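Tan Reviews
May

Watched the first 2 episodes of Senness at the preview session on Friday night. Putting my notes here in a thread so they're all in one place. No spoilers past the opening half hour.

For anyone who hasn't followed it, Senness is the anime adaptation of the web novel about a night ferry that picks up passengers who drowned on the same route. The lead is a deckhand who checks their tickets and has to work out where each of them wants to get off.

It's being animated by Nondov. I had my doubts after their last series, where the water looked like grey plastic by the final few episodes. The water here is much better. It's hand-drawn in the close-ups and only goes to CG when you see the whole harbour.

The colour is very muted. Lots of navy and rust, with one yellow lamp on the upper deck. If you're watching on a phone, turn the brightness up or you'll miss most of the engine room stuff.

Episode 1 covers chapters one to four of the novel and skips the prologue completely. I think that's the right call. The prologue explains the ferry company's history, and you don't need it to follow the first passenger.

Episode 2 is slower. It's mostly a conversation between the deckhand and an old schoolteacher who keeps asking what time they arrive. I liked it, but the couple behind me were restless and one of them left before the credits.

Ticket number 1108 turns up twice. Readers will know why that matters. The show doesn't draw attention to it, so have a look at the noticeboard behind the purser's desk.

Music is by Trasow, who did the game soundtrack with all the pump organ. Same sort of thing again, only quieter. The opening theme is a proper song with vocals and I don't think it suits the show. The ending theme is instrumental and does.

Subs were fine. They've kept the honorifics and translated the signs on the ferry. A couple of lines in episode 2 were on screen too briefly to read, which I hope gets fixed before it streams.

It's listed for 20 episodes, which is odd, but the novel is long and that should get them to the end of the winter arc. I'd rather that than a rushed 12.

The print edition of the novel is getting another run too. The limited one with the fold-out deck plan is 2000 copies and the shop in town has only been promised a handful, so put your name down early if you want it.

I've got volume three going again before the next session. The lighthouse chapter is still my favourite and I want it fresh when they get to it.

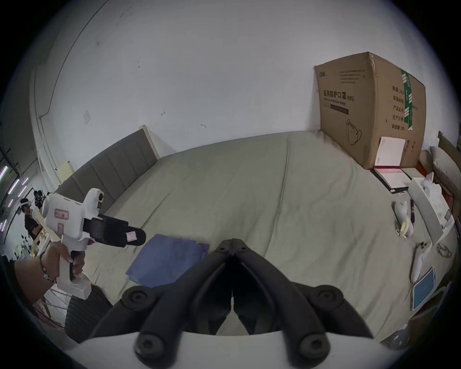
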